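Cendport Institute of Applied Design
Furniture and Workspace Studies: Unit 3 handout
Coordinator: Lies Verbruggen. Tutorials: Kobe Boersma

Surface Finish and Glare in Shared Workspaces

Students are expected to have read the Verhoeven chapter on reflectance before Friday's tutorial.

3.1 Gloss and matte
A glossy finish returns light in a concentrated direction, so the reflection of a lamp or window moves with the viewer. A matte finish scatters the same light across a wide range of angles. Colour and gloss are separate properties and should be recorded separately: a black object may be highly glossy, and a white surface may have almost no sheen. 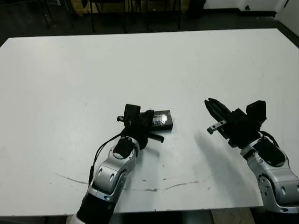
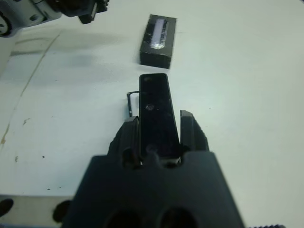

Figures 3a and 3b. Matte white tabletop (3a); black bar with a glossy surface (3b).

3.2 Contrast with surroundings
A pale work surface against a dark floor produces a marked change in luminance at the table's edge. Where occupants look repeatedly from one to the other, visual fatigue should be considered in the brief. A mid-toned floor covering is the usual remedy.

3.3 Assessment task
Select one shared workspace and prepare a finish schedule of no more than 15 entries. Note the position of each light source and the time of day at which observations were made. The schedule is worth 15 marks; a pass in the unit requires an overall result of 65 per cent.

Schedules are to be lodged at the Illik Building office. Requests for an extension must be made in writing to the coordinator.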